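The Apple Department

Puspita Sopacua has picked up the same apple since half past eight this morning and she is not yet sick of it. She is sick of the bowl. The bowl, she tells me, is a liar.

She works on the second floor of a former carpet showroom, in a room with grey blinds and a kettle that has to be held down by hand. Her employer is Bolumside, which makes software that teaches robot arms to pick things up and put them somewhere else. Her job is to do the picking up first, so the software has something to copy. She does it with a controller in each hand, watching a screen, and the apple lives inside the screen. So does the table, the arm and the lying bowl, which looks closer than it is.

"You get a feel for it," she says, missing it. The apple rolls off the table and vanishes from the world. She presses a button and it comes back exactly where it was, which is more than can be said for anything I have ever dropped.

Each attempt, from the arm's first twitch to the apple being let go, is called an episode. The good ones are kept. The bad ones are also kept, in another folder, under a name chosen by somebody in a mood. On a decent day Sopacua records up to 200 of them. The learning system, which is called Kulero and has no body of its own, is then fed the lot and asked to work out what she was doing. It doesn't get told that this is an apple, or that apples go in bowls. It gets pictures from the arm's point of view and a long column of numbers saying where every joint was at the time, and from these it is supposed to develop something like common sense.

I had come expecting a factory. I had read the brochures, which are fond of the colour blue and of people in safety glasses looking at the middle distance. What I found was four desks, a dying fern and a discussion about whether a grab that goes slightly wrong and is then put right should count as good.

Sopacua thinks it should. Nicanor Sepúlveda, at the next desk, thinks it should go in the other folder. They have been having this discussion since September.

"If I fumble and recover, it learns to recover," says Sopacua.

"It learns to fumble," says Sepúlveda.

Both of them turn out to have a case, according to Macarena Garrido, who runs the training side and would like them to stop. A system shown only perfect grabs has no idea what to do the first time it is a centimetre off. It freezes, or it carries on serenely through the motions of carrying an apple it never picked up, and sets down nothing, with great care, in the centre of the bowl. Garrido has a recording of this. She watches it when she needs cheering up.

A system shown too many fumbles, on the other hand, picks up the habit. An early version of Kulero gave every object a small nudge before grasping it. It took the team nine days to trace the nudge to Sepúlveda, who does it with his coffee cup as well. I watched him. He does. 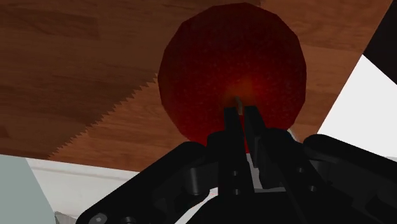
The grasp is the part that eats the hours. Reaching is easy and so is letting go, but there is a stretch in between, perhaps a second long, when the fingers are close enough to do some damage. Come in too low and you shove the fruit along the table. Close too early and it squirts away. A person does this without looking while arguing about parking, and has done since the high chair, so there is very little in the way of written instruction to hand over. What Bolumside hands over instead is Sopacua.

I asked why they don't use a real apple. They did, to begin with. They had a real arm on a real bench, rented from a firm called Mahmoudi, and a bag of apples from the shop downstairs. The apples bruised. They were replaced by other apples, which were other sizes. Someone ate one that had been measured. Every time the fruit hit the floor a human being had to get up, walk over, pick it up and put it back on a cross of masking tape, and Garrido worked out that the company was mainly paying for bending.

The simulated apple doesn't bruise. It is, if you look closely, a bit angular, like an apple described over the phone, and the edges of the furniture have their moments too. I pointed this out to Cristóbal Yáñez, who builds the scenes, in what I thought was a helpful spirit.

"It's an apple," he said, after a while.

He does have a reply beyond that one. The lighting, the grain of the table and the shade of the fruit can all be changed from one episode to the next, and the whole point of changing them is that the system stops caring. If it learns that apples are always this exact red, it will be lost in a supermarket. Yáñez has 25 tabletops in a menu. He is proud of the walnut.

The trouble comes when Kulero leaves home. Real tables wobble. Real fingers have a bit of rubber missing. In simulation friction is a number you type in a box, and in Garrido's view most of the arguments in her field are about what number to type. On the first trial with a physical arm, the system reached beautifully, closed beautifully, and lifted its hand with the apple still sitting on the bench. The second trial went the same way. They changed the number. It then picked up the apple and wouldn't let go.

These days it works often enough that visitors are shown it, and not so often that they are shown it twice. A packing company called Wernatness has asked for a version that can handle pears. This was announced at the Monday meeting and received, I am told, in silence. A pear has a thick end and a thin end, and opinions about which way it would like to roll.

Olga Cáceres joined three weeks ago to help with the recording. She came from a call centre and says the fruit is politer. Her first fifty-odd episodes were thrown out, every one, for being too fast; she had been trying to make a good impression. Now she goes slowly and breathes out on the grab, a trick she picked up from a cousin who shoots clay targets. Garrido likes her data very much. It is calm, she says. You can tell whose is whose just from the joint numbers, the way you can tell who's coming up the stairs.

Before I left they let me have a go. Sopacua stood behind my chair with her arms folded. I moved the hand forward, or what I took to be forward, and put it through the bowl. On the next try I got the fingers down beside the apple and squeezed, and it shot off to the left at a speed I wouldn't have thought the software allowed.

"Good," said Sepúlveda, and saved it to the other folder.

Letters to the features desk are welcome by post or email. © 2018. All rights reserved. Back to top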